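Week two of the Grendau gripper on our bench. The sales page says it "handles cables with ease." I have questions.

Test job is dull on purpose: reach into an open PC case, take one power wire, let go. 31 tries per gripper, same script, same arm. 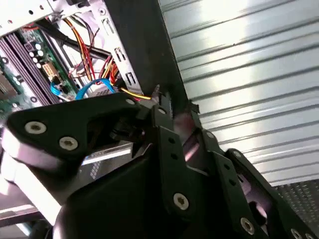 Score so far: Grendau 8 clean grabs out of 31. Our old Eskola got more than that in May with worn pads. A miss counts as a miss, even if the wire "nearly" came along.

Before anyone asks, yes, I ran the auto-tune. Twice. It changed the closing force and the score stayed put.
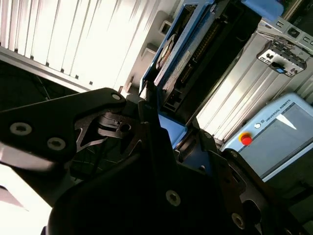
The other thing is the wrist camera. Danonex quotes 112 ms delay and calls that real time. Fine for boxes. For a thin wire next to a bunch of other thin wires, I'm not sold.

Somebody will tell me to buy the Gatotau soft fingertips. Maybe. I'd like to see one test of those that wasn't done on a tomato.

Eskola goes back on tomorrow, same 31 tries. Will post the numbers whichever way they go.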